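4 应用评估：Skadeck 双臂套件在湿性餐具任务中的表现

4.1 评估对象与配置

本节评估的对象是 Gevarlow 公司出售的 Skadeck 桌面双臂套件。我们购买的是标准版，包含两条机械臂、两个平行夹爪、一根安装导轨和一套遥操作软件。厂家的说明书把这个套件定位为“教学与轻量研究用”，没有提到有水或有油的工作环境。但是在我们调查的使用者当中，很多人希望用它做厨房方面的实验，所以我们认为有必要对这种用法做一次单独的检验。

套件的安装比较简单。导轨先固定在桌子边缘，然后两条臂的底座分别装到导轨两端。说明书中导轨螺丝的扭矩没有给出数值，只写“拧紧即可”，我们觉得这样写是不够的。在前期的试验里，左臂底座曾经因为螺丝松动产生小的偏转，标定结果也因此失效，一部分数据只能放弃。后来我们在每一轮开始以前都检查一次螺丝，这个问题就没有再出现。

控制软件使用 Heren 开发的接口，版本为购买时所附的版本，我们没有升级。控制程序运行在一台普通的台式电脑上，没有使用额外的加速设备。

4.2 任务设计

任务沿用 Wijesinghe 基准中的“餐后整理”部分，并做了少量修改。原来的基准只使用干燥的餐具，我们在盘子上加入了酱汁和软的食物，在托盘里加入了洗洁精泡沫。这样的修改有两个目的。第一，盘子表面的摩擦力变小，夹爪的抓取会更困难。第二，液体的反光会影响视觉部分对盘子边缘的判断。

每一次试验要求两条臂配合：一条臂负责靠近托盘的边缘，保持它的位置；另一条臂处理盘子上的食物残留。如果托盘离开规定的区域，或者食物掉到桌面上，这一次试验就记为失败。少量液体溅到桌面上不算失败，但是要在记录中注明。

图3给出任务执行中的一个时刻。 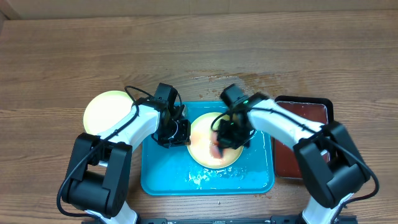
本页最后更新：10月

图3 Skadeck 套件执行湿性餐具任务。右侧夹爪位于黄色圆盘正上方，正在接触盘中的食物；左侧夹爪位于蓝色托盘的左边缘上方。右侧的深色方盘内为红褐色液体。

从图3可以看到，两个夹爪之间的距离比较小，黄色圆盘就在它们的工作范围的重叠部分。这种布置对双臂的避碰能力提出了要求。Skadeck 的软件里有一个避碰选项，默认是关闭的。我们在打开和关闭两种条件下都进行了测试。打开以后动作明显变慢，而且右臂有时候会停在盘子上方等待左臂离开，即使左臂并没有阻挡它的路线。我们推测软件对臂的外形使用了过大的包围体，但是厂家没有公开这一部分的代码，我们不能确认。

还需要说明线缆的问题。线缆沿着臂的外侧走到夹爪，在关节附近有一段是弯曲下垂的。在干燥的任务里这没有什么影响。在本任务里，桌面上可能有液体飞溅，线缆如果碰到液体，会把它带到别的地方，清洁起来很麻烦。我们建议使用者自己增加线缆的固定件，标准版的包装里没有提供。

4.3 结果

我们一共进行了500次试验，其中有31次因为通信中断而没有完成，这些试验不计入成功率，但是我们认为它们同样反映产品的可靠性，所以在这里报告。通信中断多数发生在连续运行较长时间以后，重新启动控制程序就可以恢复。我们向 Gevarlow 的技术支持发送了日志，得到的回答是更换较短的数据线。更换以后中断变少，但是没有完全消失。

失败的试验主要有两类。第一类是食物滑脱。夹爪的指面是光滑的硬质材料，对柔软而且带有酱汁的食物夹持力不足；如果增大夹持力，食物会变形，或者被压在盘子上向旁边移动。第二类是托盘移动。当右臂向下压的时候，力会通过盘子传到托盘，左臂如果没有及时到达，托盘就会在湿的桌面上滑动。两类失败有时候同时出现，我们按照先发生的一类来记录。

我们另外测试了 Gevarlow 单独出售的硅胶指套，一组8个，需要额外付费。使用指套以后，食物滑脱的情况有改善，但是指套本身在有泡沫的环境里容易松动，需要经常重新安装。在统计中我们没有把使用指套的试验和标准配置的试验合并。

4.4 讨论

作为一个面向教学的产品，Skadeck 的重复定位性能对于本任务是够用的，我们没有观察到因为定位误差直接引起的失败。它的弱点主要在夹爪和外部防护两个方面。关节外壳的接缝没有密封，厂家也没有给出防护等级，所以我们不建议在没有人看管的情况下把它用于有液体的任务。在我们的试验中始终有一名操作者在桌边，手边放着急停开关。

关于寿命，厂家在产品页面上写明夹爪可以完成1000次开合后再做检查。我们认为这个数值只适用于干燥环境。在本实验的后期，左侧夹爪闭合时出现了轻微的摩擦声，拆开以后发现滑轨上有干燥的酱汁。清洗并重新加润滑脂以后，声音消失。拆装夹爪需要把腕部的螺丝全部取下，而且重新安装后必须再做一次标定，这对课堂上的使用者来说不太方便。

本评估有一些限制。我们只购买了一套设备，不能说明不同批次之间的差别。食物的种类也比较少，没有包括颗粒状的和很黏的食物。另外，托盘和盘子的颜色与桌面的差别很大，这对视觉部分是有利的条件；如果换成白色的盘子和浅色的桌面，结果可能会不同。这个条件下的试验将在下一节中介绍。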